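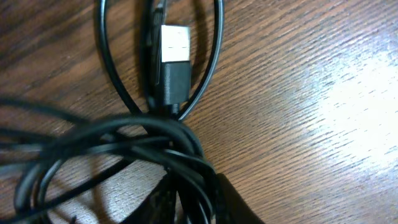

Cables, cables and more cables: news from the Nollitz bench

If you have ever reached into a desk drawer for one charging cord and come up with the whole family, you already understand what the Nollitz bench has been up to since January. We are teaching a pair of robot arms to sort out tangled cables, and the way we are doing it is the slow, old-fashioned way, by showing them over and over again. I promised in the last newsletter that I would write something longer once we had a routine going, and I think we finally do (more or less!), so pour yourself a coffee.

For those who joined us after the holidays, the short version goes like this. One of us sits down and guides the arms through a job from start to finish, and everything gets saved along the way: what the cameras saw, where every joint was, how far open the grippers were. That whole run is what we call an example. Collect enough of them and the learning system starts to pick up the habits of whoever was driving. It picks up the bad habits too, as we found out with my own early runs, where I had a way of hovering over the table for ages before making up my mind. The first model we trained hovered beautifully. It did very little else.

We are aiming for 2000 examples in the Chukwu set, which is the name we settled on for the cable work. A good sitting gives us 30, and I would ask everyone to please stop there. We tried longer sittings and the later runs were sloppy, with rushed grabs and a lot of letting go too soon, and we ended up throwing out more than we kept. Your wrists will thank you as well. 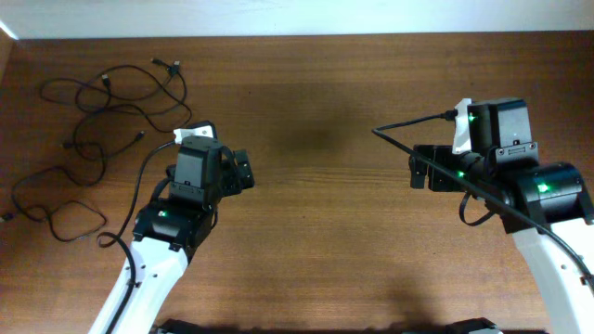

A cable is a funny thing to teach. With a block or a cup you can pretty much say where it is and be done, but a cable is in a dozen places at once, and it gets worse the moment you touch it. Pull on one loop and a different one tightens up somewhere else. Cables are dark and shiny and they all look alike where they cross, so even a person leaning right over the table has to stop and trace one with a finger now and then. And a USB plug gives the gripper something nice and solid to hold, but only if you come at it from a decent angle, and it will land in a different spot every single time.

That last part is what we want, of course! The biggest lesson so far has been about variety. For a while we were all laying out the cables in the same friendly little heap, without meaning to, and the model got very good at that heap and hopeless at any other. So the new habit is to pick the bundle up, give it a proper shake and set it down somewhere you did not put it last time. Left, right, way at the back, wherever. Turn the plugs around. If it looks like a mess you would rather not deal with, leave it just as it is and start recording.

A few other things while I have you. Please bring both arms back to the starting pose before each run, with the jaws facing each other and some bare table between them, so that the opening moments match from one person to the next. If a run goes wrong but you recover from it, keep it. Those are worth a great deal to us, because the model has to learn what to do after a slip, and it can't learn that from perfect runs. If you give up halfway, mark it as abandoned in Clirilora before you go on to the next one. Please don't leave the marking for the end of the sitting, when you will not remember which was which. I say this as somebody who has had to go back and watch the lot.

And do think about the light. Late in the afternoon the glare on the wood can be fierce, and I used to pull the shade down every time. I have come around to leaving it up for a share of the runs, so the model gets used to a bright patch on the table now and again. Write it in the notes either way.

We have 2 seats at the bench most afternoons from 4 o'clock on, and anyone at Peltow is welcome to come and drive for a while. It takes a few tries to get the feel of it, and your first few runs won't count toward the set, so there is no need to be shy. Sign up on the sheet by the door, and if you have a drawer full of old cables at home that you can't face, bring those along too. We can always use a fresh tangle.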